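Skotwood project – progress report, February
To: Houda Nasr
From: Adel Abou Zeid
cc: Ashraf Abou Zeid, Driss Ait Brahim

Houda – short one this time, sorry, we are mid-collection and I'm writing this between sessions. Numbers sheet follows separately once Driss has cleaned it up. Headings same as last report so you can line them up.

Where we are

Hand-held demonstrations are running. Remote control ones are running too but slower, see below. Both kinds now go through the same import script, which was the big thing promised for this period, so that's done.

Sites: 4 homes signed up and in use, all through Skevside. Two are on the tidying task (loose items on a bed or sofa into a basket), the other two are doing kitchen drawers. We wanted the bed because it's soft. Things sink, tip over, roll when you press next to them, and the lab table never gave us any of that.

Hand-held gripper

Second version of the tool is out with everyone. Changes from the first: new pads on the fingers, stiffer trigger, pivot screws that don't back out by themselves (they did, constantly, on the first one). Ashraf did the rework over two weekends. Cost came out of the spares line, no extra ask.

What people find hard, from the session notes:
– going too fast. Everybody tidies at their own normal speed and the arm can't follow that. We now ask for half speed and a full stop before closing the fingers.
– using the free hand to help. Natural thing to do. Those takes get thrown out.
– pushing items across the cloth with a finger tip insted of picking them up. We argued about this one. Sherif wants them kept, Driss doesn't. Kept for now, tagged, so we can train with and without.
– opening wide too late. Fingers should be open before the tool comes down, otherwise the bag gets nudged away.

Training a new person takes one morning. Was a whole day before. Mostly down to Sherif Kabbaj rewriting the instructions as a single page with less talking in it.

Soft packaging

This is where most of the time went. Snack bags are the worst item on the list. Shiny film, no fixed shape, and the tracker loses the tool when it gets light from a window bouncing off the bag. Cans are fine if they're gripped across the middle, bad if gripped at the end. Crackers in clear wrap – people get nervous and grip too lightly, then drop. We changed the item rules so each session has to include a mix of bags, packets and at least one rigid thing. Participants use what they have in the house, so labels come in whatever language, which suits us.

Basket placement: we used to fix it on the right. Now it goes wherever the person would put it. More variety, bit more pain for Driss.

Remote control

The arm is at Rivitz. Operator sits in the next room with the leader handles and two screens. Same tidying task, same kind of items, copied bedding. Progress ok but not great. Delay on the video link was the main complaint, Morsy swapped the link hardware and operators say it's better, I don't have a proper measurement yet so don't quote me on it. No force feedback so bags get crushed. One operator learned to watch the film wrinkle and stop there. Rest still over-squeeze.

We had 11 usable remote takes from the last full day, which is low. Reason is setup time, not the operators – homing the arm after every fault. Ashraf is writing something to skip the full homing routine.

My view, and Driss agrees: hand-held for bulk, remote for the awkward cases where we need the real arm's reach limits in the data. Would like to rebalance hours that way next period if you have no objection.

First training run

Small one, hand-held data only, early stopping. The arm goes to the right item most of the time and closes at sensible heights. It does hesitate when two packets touch. Sometimes hovers, goes back up, comes down again in the same place. Placing into the basket is better than picking, which surprised me. Nothing I'd want to demo to the board yet. Please don't promise them one.

Problems / risks

– Storage. We are filling the disk faster then planned. Need a decision on the second unit before the end of next period.
– One home may drop out, moving house. Skevside is looking for a replacement.
– Tool number 4 has a sticky trigger, back with Ashraf for repair. We can cope without it.
– Consent forms: the new wording came back from legal, all homes to re-sign. Sherif is handling.

Next period

Finish the bed and sofa task. Start on shelves, which means the tool has to work tilted and I'm not sure the grip is comfortable for that. Train again with the larger set, including remote takes. Written comparison of the two methods to you, draft first, with Driss's numbers in it.

Budget

On track. Travel slightly under, spares slightly over, they cancel out. Form attached as usual.

Call me if the rebalancing question needs a conversation, mornings before 10 are best. Otherwise a yes by email is enough and I'll move the hours.

Adel
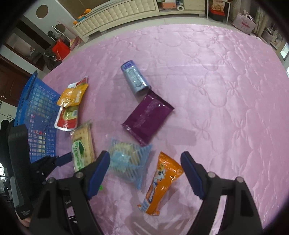
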